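싱크대와 상판 물때 제거하는 방법

2023년 3월 12일

물때는 수돗물에 들어 있는 칼슘과 마그네슘이 물이 마르면서 표면에 남은 것입니다. 처음에는 마른행주로 닦아도 없어지지만, 같은 자리에 여러 번 쌓이면 주방세제로는 잘 지워지지 않습니다. 세제는 기름을 떼어내는 데 쓰는 것이고 물때는 알칼리성 침전물이므로 산성 재료를 써야 합니다. 이 글에서는 구연산을 기준으로 싱크볼, 수전, 상판을 차례로 청소하는 방법을 정리했습니다.

목차
준비물
재질 확인
싱크볼 청소
수전과 배수구
상판 청소
평소 관리
자주 묻는 내용

준비물

구연산 가루
분무기
미지근한 물
극세사 천 여러 장
부드러운 스펀지
베이킹소다
못 쓰는 칫솔
키친타월
고무장갑

구연산은 마트의 세제 코너에서 파는 청소용이면 됩니다. 저는 Sodevach에서 나온 작은 봉지를 2,000원에 샀고, 한 봉지로 몇 달을 썼습니다. 식용 구연산도 성분은 같지만 값이 더 비싸서 굳이 쓸 필요는 없습니다. 분무기는 구연산수 전용으로 하나를 정해 이름을 써 붙여 두십시오. 락스를 담았던 분무기는 헹궈서라도 쓰지 않습니다.

주의: 구연산이나 식초를 염소계 표백제(락스)와 섞으면 유독한 염소 가스가 나옵니다. 같은 날 두 가지를 이어서 쓰는 것도 피하십시오. 작업하는 동안에는 창문을 열거나 후드를 켭니다.

재질 확인

산성 재료를 써도 되는지는 재질에 따라 다릅니다. 시작하기 전에 설명서를 찾아보고, 설명서가 없으면 눈에 띄지 않는 구석에 조금 발라 시험해 보십시오.

스테인리스: 사용할 수 있습니다. 오래 두지 말고 반드시 헹굽니다.
인조대리석(아크릴계): 묽게 타서 짧게 사용합니다.
엔지니어드 스톤: 제조사에 따라 다릅니다. 중성세제를 먼저 써 봅니다.
천연 대리석: 사용하지 않습니다. 산에 닿으면 표면이 녹아 광이 죽습니다.
도금 수전: 크롬 도금은 짧게 사용할 수 있습니다. 금색이나 검은색 수전은 중성세제만 씁니다.
알루미늄: 사용하지 않습니다. 변색됩니다.

상판과 싱크볼의 재질이 다른 주방이 대부분이므로 각각 따로 확인해야 합니다. 싱크볼에 뿌린 구연산수가 상판으로 튀는 경우가 많습니다. 상판이 천연석이라면 싱크볼 둘레에 마른 수건을 깔고 작업하십시오. 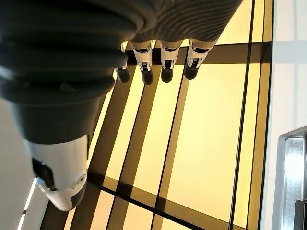
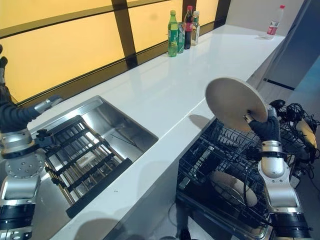 싱크볼 청소

1. 싱크볼 안에 든 것을 모두 꺼냅니다. 그릇, 수세미, 건조대, 거름망까지 전부 빼야 바닥 모서리를 닦을 수 있습니다.

2. 주방세제로 먼저 한 번 닦습니다. 기름막이 남아 있으면 구연산수가 물때에 닿지 못합니다. 이 단계를 건너뛰고 효과가 없다고 하는 경우가 많습니다.

3. 미지근한 물 한 컵에 구연산 2작은술을 넣고 완전히 녹입니다. 알갱이가 남으면 문지를 때 긁힐 수 있습니다.

4. 벽면부터 뿌립니다. 벽면은 흘러내리므로 키친타월을 붙이고 그 위에 뿌립니다. 바닥에는 그대로 뿌려도 됩니다.

5. 10분 정도 둡니다. 물때가 두껍다고 해서 밤새 두지는 마십시오. 표면이 마르면 구연산이 하얗게 굳어서 다시 닦아야 합니다.

6. 부드러운 스펀지로 문지릅니다. 스테인리스에는 결이 있는데, 결 방향을 따라 움직여야 흠이 덜 보입니다. 철 수세미와 초록색 거친 수세미는 쓰지 않습니다.

7. 물로 충분히 헹굽니다. 미끈거리는 느낌이 없어질 때까지 헹구면 됩니다.

8. 마른 극세사 천으로 물기를 닦습니다. 그대로 말리면 헹군 물이 다시 자국을 남깁니다.

한 번에 다 지워지지 않으면 3번부터 반복합니다. 농도를 두 배로 올리는 것보다 같은 농도로 두 번 하는 편이 표면에 무리가 적습니다. 무지개색 얼룩은 열 때문에 생긴 변색일 수 있고, 이 경우에는 스테인리스 전용 세정제가 필요합니다.

수전과 배수구

수전 밑동은 물이 고여서 물때가 가장 두껍게 생기는 곳입니다. 키친타월을 길게 접어 구연산수에 적신 다음 밑동에 감아 둡니다. 5분 뒤에 풀고 칫솔로 틈을 문지릅니다. 수전 끝의 거름망(에어레이터)은 손으로 돌려 빼거나 전용 렌치로 뺄 수 있습니다. 분해한 순서대로 늘어놓아야 조립할 때 헷갈리지 않습니다. 고무 패킹은 따로 두고 금속망만 구연산수에 담급니다.

수전에서 물이 나오는 줄기가 갈라지거나 옆으로 튄다면 거름망이 막혔을 가능성이 큽니다. 담갔다가 칫솔로 문질러도 구멍이 뚫리지 않으면 새것으로 바꾸십시오. 규격은 나사가 안쪽에 있는지 바깥쪽에 있는지에 따라 갈리므로, 헌것을 들고 철물점에 가는 것이 가장 확실합니다.

배수구는 물때보다 기름과 찌꺼기가 문제입니다. 베이킹소다를 배수구 둘레에 뿌리고 젖은 칫솔로 문지른 뒤, 60도 정도의 물을 천천히 붓습니다. 끓는 물은 배관의 플라스틱 부분을 변형시킬 수 있으므로 붓지 않습니다. 베이킹소다와 식초를 함께 부으면 거품이 나지만 서로 중화되어 세정력은 떨어집니다. 쓰려면 따로 쓰는 것이 낫습니다.

상판 청소

밝은색 상판은 물때보다 얼룩이 먼저 보이고, 어두운색 상판은 하얀 물방울 자국이 잘 보입니다. 광이 있는 상판이라면 옆에서 비스듬히 보면서 닦아야 남은 자국을 찾을 수 있습니다. 휴대전화 손전등을 상판과 나란히 비추면 더 잘 보입니다.

1. 마른 천으로 부스러기를 쓸어냅니다. 젖은 천으로 바로 밀면 소금이나 설탕 알갱이에 표면이 긁힙니다.

2. 중성세제를 푼 물에 천을 적셔 꼭 짠 다음 안쪽에서 앞쪽으로 닦습니다.

3. 물때가 남은 자리에만 묽은 구연산수를 천에 묻혀 두드립니다. 상판에 직접 뿌리지 않습니다. 싱크볼에 쓰던 것을 물로 한 번 더 희석하면 됩니다.

4. 2분을 넘기지 말고 깨끗한 물수건으로 두 번 닦아냅니다.

5. 마른 천으로 마무리합니다.

상판과 싱크볼이 만나는 실리콘에 검은 점이 있다면 그것은 물때가 아니라 곰팡이입니다. 구연산으로는 지워지지 않습니다. 다른 날에 곰팡이 제거 젤을 바르고, 그래도 남으면 실리콘을 걷어내고 다시 쏘아야 합니다.

커피나 김칫국물 자국은 베이킹소다에 물을 조금 섞어 반죽처럼 만든 뒤 얹어 둡니다. 마르기 전에 닦아냅니다. 광이 있는 표면에서는 세게 문지르지 마십시오.

평소 관리

설거지를 마친 뒤 싱크볼과 수전의 물기를 닦는 것이 가장 효과가 큽니다. 저는 수전 옆에 작은 극세사 천을 걸어 두고 그것으로만 닦습니다. 전에는 Rendier의 스퀴지를 썼는데 싱크볼 모서리가 둥글어서 물이 남았고, 천으로 바꾼 뒤에는 그럴 일이 없었습니다.

젖은 수세미와 세제통을 상판에 바로 올려 두면 밑에 동그란 자국이 생깁니다. 받침을 쓰더라도 받침 밑을 가끔 닦아야 합니다. 6월부터는 습도가 높아 물기가 잘 마르지 않으므로 건조대 밑도 같이 확인하십시오.

구연산 청소는 한 달에 한 번이면 충분합니다. 더 자주 한다고 좋을 것은 없습니다. 타 놓은 구연산수는 오래 두면 곰팡이가 생기므로 한두 주 안에 쓰고 남은 것은 버립니다.

자주 묻는 내용

식초로 해도 됩니까?
됩니다. 물과 식초를 같은 양으로 섞습니다. 다만 냄새가 오래 남고, 양조식초에는 당분이 있어 헹굼이 부족하면 끈적일 수 있습니다.

매직블럭은 괜찮습니까?
미세한 연마재와 같습니다. 무광 표면에는 쓸 수 있지만 광이 있는 상판에서는 그 자리만 광이 죽습니다.

코팅제를 바르면 물때가 안 생깁니까?
덜 달라붙는 정도입니다. 바르기 전에 기존 물때를 모두 없애야 하고, 음식이 직접 닿는 자리에 써도 되는 제품인지 성분표를 확인해야 합니다.

구연산수를 뿌린 자리가 하얗게 되었습니다.
덜 헹궈서 구연산이 굳은 것이라면 젖은 천으로 닦으면 녹습니다. 닦아도 그대로이면 표면이 상한 것이므로 더 문지르지 말고 상판 업체에 연마가 가능한지 문의하십시오.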